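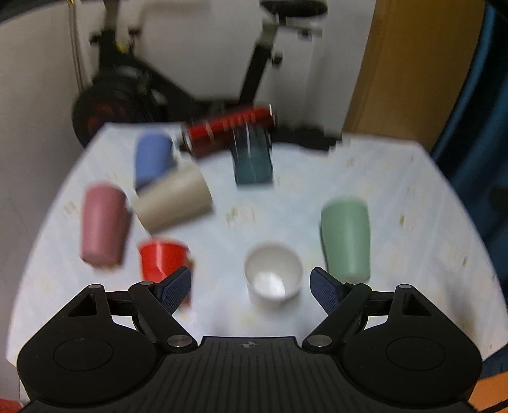

Our residents' association maintains a shared activity room at Jurkness, and I have been asked to write its guidelines for the care of tableware. The present set consists of cups in mixed colors, and they are put away in whatever order they leave the table. Some are left lying on their sides, as the beige one was, while others, such as the white one, are left upright with the opening facing up. The tablecloth has a daisy print that makes small spots difficult to find. I would appreciate advice on how the cups should be stored between events and how often the cloth should be laundered. The room has one closed cabinet and seats 40.

Posted by Nayeli Ccori, January 2023

**Halfdan Kvaran**

Cups should be stored upside down on an open rack or a ribbed liner. Stacking is acceptable for cups of the same shape, to a limit of seven. Mixed shapes should not be stacked – they wedge together, and the rims chip when they are pulled apart. Paper should be removed from every cup before it is washed.
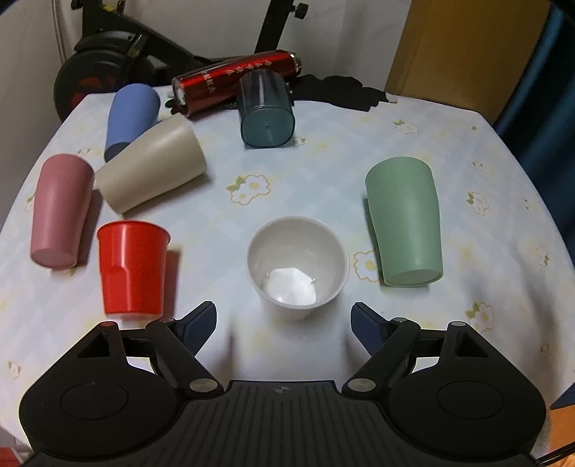
*White cup with paper or tissue inside, to be emptied before washing.*

The cloth should be shaken outdoors after each event and laundered whenever food has been served. Please check the care label before selecting a water temperature.

**Fidelina Valderrama**

We just use the dishwasher at Kokkonen for everything and have had no complaints. Tins stay in the cabinet.

**Lucero Cáceres**

I would add one caution to the previous reply. Plastic cups may warp in a dishwasher if they are placed near the heating element, and they should be confined to the top rack. At Zollgate we lost 17 in a single cycle last October.

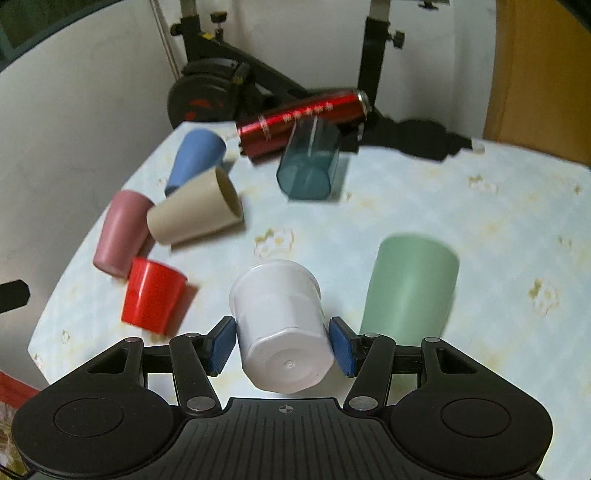
May plastic and ceramic cups be kept on the same shelf?

They may share a shelf, provided that the ceramic cups stand in their own row and nothing is placed on top of them. We label the front edge of each shelf so that visiting groups return the cups to the correct row.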